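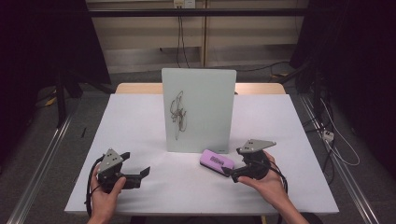
Fig. 1. Small upright whiteboard with dark scribbled strokes on the left half, and a pink eraser.

Course: Writing and Memory in the Workplace
Handout 4: Temporary writing
Lecturer: Malathi Suvarna
Session of 5 April 2023

1. What we mean by temporary writing

Last week we spoke about records, that is, writing which is made to be kept. Today we look at the other kind. Temporary writing is made for a short use, and the writer expects from the beginning that it will disappear. A shopping list, a number on the back of the hand, a sum on a slate, the names on a hospital ward board: all these are temporary writing.

Please be careful with one point. "Temporary" describes the intention of the writer and the surface he or she chooses. It does not describe how long the text in fact survives. Some notes which were made for one hour are still with us after two thousand years, and many contracts which were made for ever are lost.

2. Short history of erasable surfaces

Wax tablets. The Greeks and Romans wrote with a pointed stick, called a stylus, on a thin layer of wax in a wooden tray. The other end of the stylus was flat and was used to smooth the wax. Wax tablets stayed in use in Europe through the Middle Ages, for school work, for accounts and for first drafts. Students often ask why people did not simply use parchment. Parchment was expensive, and for a calculation you do not want it.

Erasable paper. In the sixteenth century one could buy small books with specially coated pages. The owner wrote with a metal point and later wiped the page with a damp cloth or sponge. They were sold as "writing tables," and Hamlet speaks of his tables in the first act of the play. I will bring the text to the seminar.

Slate. From the late eighteenth century, and very much in the nineteenth, school children had each a small slate in a frame. The large blackboard on the wall came a little later and changed the lesson, since now the whole class could look at one text at the same moment. With the slate the teacher walks to the pupil. With the blackboard the pupil looks to the teacher.

Whiteboard. The boards with dry-wipe markers became common in offices and schools in the second half of the twentieth century. The ink contains a substance which stops it from holding strongly to a smooth surface, so a dry eraser can take it away. If the surface is worn or scratched, the ink goes into the small openings and a shadow of the old text remains. This is called ghosting, and we come back to it in section 4.

3. The Fludton study

The main reading for this week is the report by Ward Koster on the dispatch office at Fludton. Koster sat in the office for 30 working days and noted each time that something was written on a board or wiped from it. There were three boards: one large on the wall for the routes, one beside the door for messages, and a small one on the desk of the shift leader.

In this period he noted 127 erasures on the small board. Of these, 48 were made by a person who was not the writer. This is the number I ask you to think about. With paper, we do not usually destroy the note of a colleague without asking. With a board, people did it many times, and there was almost never a quarrel.

Koster gives the following explanation. The workers at Fludton had rules for erasing, but the rules were not spoken. He could see them only when somebody broke them. I put them here in my own words:

- Whoever finishes the task may erase the note, also if another person wrote it.
- A note in a corner is safer than a note in the middle.
- A line drawn around a note means "leave it."
- Drawings are erased later than words. Koster could not find out why.
- A half-erased note is worse than a full one. It was felt to be careless.

When a new shift leader came from the Wurkalham depot in May, she cleaned all three boards on her first morning in order to be polite. It took the office most of the week to put the information together again. Please read these pages (section 5 of the report) with attention, they are the best part.

4. When the temporary becomes permanent

There are three common ways.

(a) Forgetting. A note is left, and after some time people do not read it any more, but they also do not dare to remove it. At Fludton the words "ask Peeters" stood in the corner of the message board. Peeters had left the company before any of the present staff came. The marker had dried so strongly that an ordinary eraser did nothing.

(b) Copying. Somebody photographs the board or copies it into a notebook. The text now has two lives, and the two copies can begin to disagree. In the Ellthorpe case, which we discussed in week 2, the notebook was given more trust than the board, although the board was newer.

(c) Ghosting. The old text is still a little visible under the new one. For a historian this is close to a palimpsest, the parchment which was scraped and written again. Compare the two, but do not take them as the same thing: the scribe scraped to save material, and the office worker wipes to make clear that a matter is closed.

5. Terms to know

Stylus: pointed tool for writing in wax.
Palimpsest: a page from which the first text was removed so that a second could be written.
Ghosting: faint traces that stay on a board after wiping.
Right to erase: Koster's term for who is allowed, in a given group, to remove a text.
Holding mark: any sign which asks others not to erase. Examples are a box, a double line, or the letters PLO ("please leave on").

6. Task for the next session

Choose one shared erasable surface that you pass often. It can be in a kitchen, a laboratory, a sports club or a classroom. Look at it once a day until we meet again, and write down what is new, what is gone and what stays. Do not write on it yourself and do not ask anybody to change it. Before you copy any names, ask permission.

Write one page. The first part should tell what you observed, and the second part should try to state one rule for erasing which the people there seem to follow. If you find no rule, say so and explain what you expected. The task counts for 30 points, the final essay for 70.

7. Questions for discussion

Does a person who erases a text also act as an author of the board?
Is a shared computer document closer to a wax tablet or to a parchment, if it saves every old version?
Why might a drawing stay longer than a sentence?
What would Koster have missed if he had only taken one photograph each evening?

Reading: Koster, "Who May Wipe the Board," sections 1 to 3 and 5. Section 4 is about the costs of the depot and you may leave it out. Copies are in the tray outside my office.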